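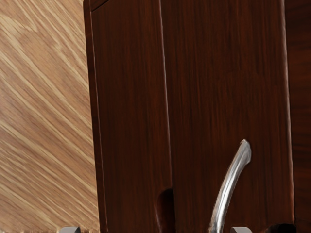
4.2 Tone, grain and the keeping of inherited furniture

November
Jericho Manalastas

Search this journal Enter keyword or author Go

The postal survey described in Section 3 was returned by 812 households in Tatindale and Jastside. Of these, 56 agreed to a longer interview at home. This section deals with one part of the interview, in which respondents were asked why a large piece of wooden furniture received from a relative had been kept, moved to another room, or given away.

Size was the reason most often given for disposal, as earlier work on smaller dwellings would suggest. Colour came next. Respondents seldom named a species of timber. They spoke of "light" and "dark" wood, and treated the two as belonging to different periods of their lives. A mahogany-coloured wardrobe was described by one Jastside respondent as "my mother's colour", although she had chosen it herself shortly after marrying. Pale oak and similar finishes were linked with the present home and with purchases made in the respondent's own name.

The contrast is sharpest where the two meet directly. In Figure 1 a light surface with pale, diagonal streaks lies against a dark reddish-brown cabinet whose grain is fine and runs vertically. The pieces differ in direction and scale of grain as well as in tone, and our coding sheet recorded these separately. Most respondents did not separate them. When asked what was wrong with a pairing they disliked, they answered in terms of colour, even in cases where the interviewer had noted a close match in tone and a clear difference in grain.

We therefore tested the two features apart, using the sample boards prepared for the Kubo pilot. Boards were shown in pairs on a neutral cloth, near a window where possible. Respondents were first asked whether the pair could stand in the same room, and then whether it could stand side by side. The second question produced far more refusals than the first. Differences in tone were accepted across a room but rejected at close quarters, while differences in grain were hardly remarked on at either distance.

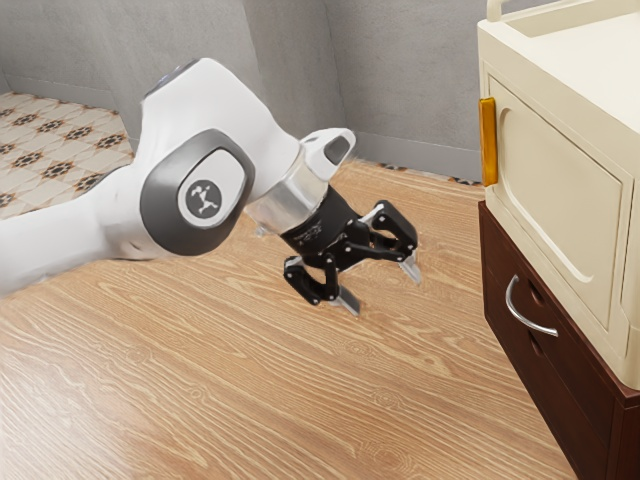 Floors complicate the matter. A pale wooden floor was generally not counted as furniture, and respondents who objected to mixed woods did not object to a dark cabinet standing on one. Several changed their answer when the floor was pointed out to them — usually by extending their tolerance to other pieces in the room. We take this to mean that the rule against mixing is applied to things that are chosen and placed, and that fixed surfaces are read as background. Tenants and owners did not differ clearly on this point, but the number of tenants interviewed was small.

Two limits should be noted. The interviews were held in daylight, and the effect of lamps on dark finishes was not examined. In addition, households that had already given away an inherited piece were describing it from memory, and roughly four in every ten of them corrected their account of its colour during the interview. Their answers are reported separately in the next section.

Similar questions were put to dealers in Pludlow, whose view of demand for dark wood was gloomier than that of the householders. The dealer material was collected under a different schedule and is used here only for comparison.

Related items

Storage and the spare bedroom in Tatindale
Second-hand furniture dealers in Pludlow: a trading history
The Kubo sample boards: preparation and handling
Household surveys by post: response and follow-up in Jastside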